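**Progress report to the Gill Fund**
Project: Hard-water trial in supported housing, Sturthorpe
Report date: 2022-11-18

## Status

Work package 2 is complete. Work package 3 (laundry and bathing) started on schedule and is still open. Work package 4 has not started and depends on a decision set out under Requests.

## Water softening units

Nodix delivered 32 units in July. All were fitted to the rising main of each flat, downstream of the stop valve. Two units had to be refitted after the drain line was found to run uphill behind the kitchen cabinet. The installer has changed the fitting sheet so that the fall is checked before the cabinet is closed up.

Salt use is higher than the supplier's table predicts. The table assumes regeneration by metered volume, but the units arrived set to regenerate by timer. They have since been switched to metered mode. Readings taken before the switch are kept in the data set and flagged, and they are left out of the salt consumption figures.

Hardness at the kitchen tap is measured by titration once a month. Test strips were dropped after the first round; they read in steps too wide to show the drift between regenerations.

## Heating elements

Immersion heaters at the Jurklow building were opened and descaled before the trial so that all flats would begin from the same condition. Scale from 6 elements was weighed dry and retained. The second weighing is due at the end of the work package. No element has failed – one thermostat was replaced, and the fault was unrelated to scale.

## Budget

Spending is within the approved lines except for salt. We have moved $2000 from travel to consumables under the flexibility clause. No additional funding is requested for this item.

## Resident feedback

Feedback forms cover soap use, skin comfort, taste and noise. Response is good for the first two subjects and thin for noise, which matters because the units regenerate at night. Several flats have the unit on the other side of a bedroom wall, and the form asks about sleep only in general terms. We propose adding a direct question about the bedroom.

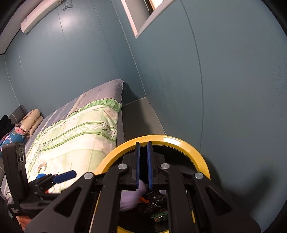

One resident wrote on the latest form that the flushing can be heard through the wall for a good while, that it does not wake her, and that she would still like it moved to the afternoon. Daytime regeneration is possible in metered mode but leaves the flat on hard water for the length of the cycle.

## Requests

- Approval to set daytime regeneration in flats where the unit backs onto a bedroom.
- Approval of the revised feedback form.
- A decision on whether work package 4 should include the communal boiler at Jurklow. The boiler is fed from a separate main and would need its own meter.

The next report will include the second set of scale weights and the corrected salt figures.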